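更新于2021年10月5日

这份问答是从邮件、讨论会和走廊聊天里一点一点攒起来的。Wullness 的论文放出来以后,来信比我们预想的多得多,有些问题问得特别好,好到我们回信时忍不住写了好几页,后来想想,与其让每位朋友各收到一封长信,不如把答案都放在一处,大家慢慢翻。写得有点啰嗦,请多包涵。如果您只想跑代码,可以直接跳到“上手使用”那一节;如果您是学生,正在犹豫要不要拿它做课程项目,那我很建议您泡杯茶,从头看起。

## 一、基本问题

**Wullness 到底是什么?**

是一种训练机械臂操作策略的方法,训练和主要评测都在仿真厨房里完成。它关心的事情很窄:同一个动作(比如拉开一扇门),换了一间厨房,柜子的颜色变了、把手的位置挪了、台面高了一点,策略还能不能做成。我们的做法是让策略在看图像的同时,额外预测一张“接触图”,也就是画面里哪些地方值得夹爪去碰。预测接触图只在训练时有监督,部署时它是网络自己算出来的中间结果,不需要人去标。

**名字有什么含义吗?**

没有特别的含义,总有人以为是缩写,我们也收到过好几种很有创意的展开方式(有一种比我们的方法还复杂,真的很感谢那位读者)。它最早是 Nuwan Majumder 给实验文件夹随手起的名字,后来脚本里到处都是这个词,改起来太麻烦,就留下了。

**Kikness 和 Promon 又是什么?和 Wullness 是什么关系?**

这三个名字经常被混在一起,是我们的文档写得不够清楚。Kikness 是场景生成器,负责摆放柜体、电器、水槽,并给它们配材质和光照。Promon 是记录和回放工具,每一步的关节角、图像和奖励都由它写进文件。Wullness 是学习方法本身。三者可以分开用,有位读者只拿 Kikness 去做室内分割的数据,效果似乎挺不错,我们听了很高兴。

**谁在做这个项目?**

方法部分主要是 Nuwan Majumder 和 Sumaiya Chowdhury,场景生成由 Hashini Sarkar 负责,Gayan Nanayakkara 管评测和服务器。我是 Kamrul Hettiarachchi,写文档、回邮件,偶尔也修一修别人不愿意修的碰撞体。

## 二、关于方法

**接触图的标签从哪里来?**

从仿真器里直接读。示范轨迹回放的时候,夹爪和物体之间的每一次接触都有三维坐标,我们把这些点投影回相机画面,再做一次高斯模糊,就得到一张软标签。模糊的宽度比我们想象的重要:太窄,网络学得很费劲,稍微偏一点就受罚;太宽,整扇柜门都亮起来,等于什么也没说。最后用的数值在配置文件里,您换相机分辨率的时候请记得按比例一起改。我自己就忘过一次,白白跑了一个长周末。

**为什么不直接用关键点?**

试过,而且试得很认真。关键点在形状规整的把手上表现很好,细长的竖把手、横杆把手都没问题。碰到没有明显把手的物体就为难了,标注的人彼此意见都不一致,更别说网络。接触图允许“这一片都可以”,对这类物体宽容得多。如果您的任务里全是规整把手,关键点方案更轻便,我会老老实实推荐您用那个。

**需要多少条示范?**

每个任务我们用了200条,全部由遥操作采集。附录里有一组减少示范数量的曲线,大家可以看看下降得快不快。开门类任务比较省,抓取类任务比较费,尤其是物体摆得靠近墙面、夹爪进去的角度受限的时候。

**一共有几类任务?**

4类:拉开柜门、打开洗碗机、移动台面上的小电器、把物体放进水槽。常有人问为什么没有抽屉。抽屉其实做了,但当时 Kikness 里滑轨的摩擦参数有毛病,抽屉有时会自己慢慢滑出来,成功率高得不像话。Hashini Sarkar 查出原因以后,我们把那批结果整个撤了下来,等重跑完再说。

**主要结果是什么?**

在没见过的厨房里,完整方法的平均成功率是62%。去掉接触图以后会明显下降,具体数字请看论文主表,那里按任务分开列了,只看平均值容易误会。洗碗机是里面比较难的一类:门向下翻,手臂得边拉边往后让,稍微慢一点就会被自己打开的门挡住。我们对这个结果是满意的,但也想说清楚,离“放到谁家厨房都能用”还差得远。

**在真实机械臂上试过吗?**

做过小规模的尝试,没有写进正文。原因很朴素:条件控制得不够好,次数也太少,写进去会让人以为我们证明了什么。Peixoto 是接下来专门做真机迁移的子项目,等它有了能拿得出手的东西,会单独写一篇。

**“成功”是怎么判定的?**

每类任务有自己的终止条件,写在评测代码的同一个文件里。比如门类任务看的是铰链角度,到了阈值并且保持住才算。“保持住”这一条是 Gayan Nanayakkara 坚持加的,早期版本里有的策略会猛地一甩,门弹开又弹回来,单看最大角度居然也算赢。加了这一条以后大家的数字都难看了一些,心里倒是踏实了许多。

**随机化的范围有多大?会不会生成很奇怪的厨房?**

会,而且奇怪得很可爱。材质、墙色、柜体宽度、电器位置都会变,早期还出现过水槽上方压着一只吊柜、低得什么也洗不了的布局。现在有一道几何检查,把明显没法操作的场景筛掉。稍微别扭一点的我们特意留着,现实里的厨房也常常别别扭扭的。

## 三、上手使用

**我的电脑跑得动吗?**

只是看看场景、回放轨迹,普通带独立显卡的台式机就可以。训练的话,我们用的是2块显卡,单卡也能训,把批大小减半、学习率跟着调低就行,时间自然要长一些。不建议在笔记本上训练,风扇会很伤心,您也会。

**安装以后场景里应该看到什么?怎么知道装对了?**

运行自带的检查脚本,它会载入一间固定的厨房,打开观察视角的窗口。请先看材质有没有正确加载:柜门应当有木纹,台面应当有细小的斑点,如果看到的是一片纯灰或者刺眼的品红,多半是资源包没有解压到正确的目录。再看手臂有没有出现在该出现的一侧。您可以拿下面这张对照一下,窗口比例不同没有关系,大致的东西都在就好。 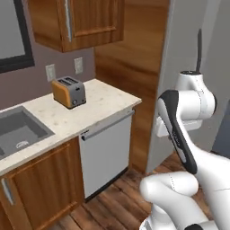 *图1 仿真厨房与白色机械臂,台面上是橙色侧板的双槽烤面包机,台面下嵌着洗碗机。*

**手臂离观察视角很近,会不会挡住要操作的东西?**

会挡,有时候挡得还挺厉害。观察视角主要是给人看的,策略输入里另有一路腕部相机,两路图像分别编码以后再合并。如果您只想用一路,我们建议保留腕部那一路,至少在门类任务上是这样。放水槽的任务则相反,靠近之前腕部相机常常看不全水槽,少了外面那一路会走不少弯路。

**可以换成自己的机械臂模型吗?**

可以。准备好您的模型描述文件,在配置里改基座位置和夹爪的开合范围,然后务必重新生成接触标签,旧标签是按旧夹爪的接触点算出来的,直接沿用会有系统性的偏差。换模型之后第一件事,请把手臂慢慢转一圈,看看有没有自碰撞。我们收到的报错里,很大一部分最后都落在这一步。

**Promon 回放时画面和物理对不上,门先动了手才到,怎么办?**

请检查渲染步长和物理步长是不是同一份配置里的。早先的版本把两者分开写,改了一处忘了另一处,就会出现您说的这种灵异现象。八月之后的版本已经合并,升级以后旧的轨迹文件需要用转换脚本过一遍,脚本在工具目录里,跑一次就好,不会覆盖原文件。

**训练曲线一开始完全不动,正常吗?**

正常,请给它一点耐心。接触图的损失会先降,动作部分要晚一些才跟上来,Sumaiya Chowdhury 第一次看到的时候以为代码写错了,差点把整个分支删掉。如果接触图的损失也一直不降,那就真的要查一查了,先把标签画出来叠在图像上看看,位置有没有整体偏移。

**我想引用或者拿去教学,有什么限制吗?**

教学随便用,改成作业也欢迎,改得有意思的话很想看看。发表论文请引用项目主页上的条目,并写明用的是哪个版本的 Kikness,不同版本的场景分布不一样,成功率不能直接放在一起比。

**发现了错误,或者想提问,找谁?**

在代码仓库里开一个问题单最快,附上配置文件和出错时的那一小段 Promon 记录,我们就能少来回问您几遍。不习惯用仓库的朋友写邮件也可以,写给我就行,中文英文都好。回信有时候会慢几天,但每一封我都会看。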